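The quiet candidate

Svetozár Tichý keeps his campaign material in a shoebox. It holds a stack of cards with his name on them, a roll of tape and a list of streets in his own handwriting. He has 3000 households to visit before the municipal vote and has crossed off fewer than half.

Tichý, a retired surveyor, is standing for deputy mayor of Trultammont on a joint ticket with the sitting mayor, Kristýna Koubek. Under the town's charter the two posts are filled together. Voters mark one box, and whoever they choose for mayor brings a deputy along.

Koubek announced her choice in May, and it surprised people in her own party. The local branch of Ustero had expected her to keep the deputy she already had, or to pick one of the three councillors who had carried her budget through last year. Tichý had never held office. He had joined the party only the winter before.

"I wanted someone who had read the drainage plan," Koubek says. "He had read it and written in the margins."

The drainage plan matters in Trultammont. The lower part of town has flooded in three of the past six springs, and the repairs have eaten into the money set aside for roads. Koubek's opponents, who are running under the Clukgate Residents' List, say she has spent too long studying the problem. They want work to start on the east culvert at once, paid for with a loan.
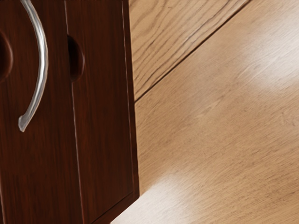 Tichý thinks the loan is a mistake, though he is careful about how he says so. At a public meeting in the school hall he spoke for six minutes and spent most of them on the width of a pipe. There were 200 people in the room. A few left early. Others stayed behind to ask him about their own basements, and he was still answering when the lights in the corridor went off.

His party colleagues would like him to talk more about Koubek's record and less about pipe diameters. One of them, Tamošiūnaitė, a councillor for the upper ward, has started going door to door with him. She does the introductions and he takes the questions.

"People don't mind that he's dull," she says. "They mind being told something's fixed when it isn't."

The town has no polling to speak of. Koubek won last time by 50 votes, and both sides expect it to be close again. Nominations were confirmed on 2018-08-07, and the order of names on the ballot was drawn the same afternoon. Koubek and Tichý will appear second.

Tichý says he will go back to his garden if they lose. If they win, his first job will be chairing the works committee, a post the last two deputies tried to hand to someone else. He has already asked for the minutes.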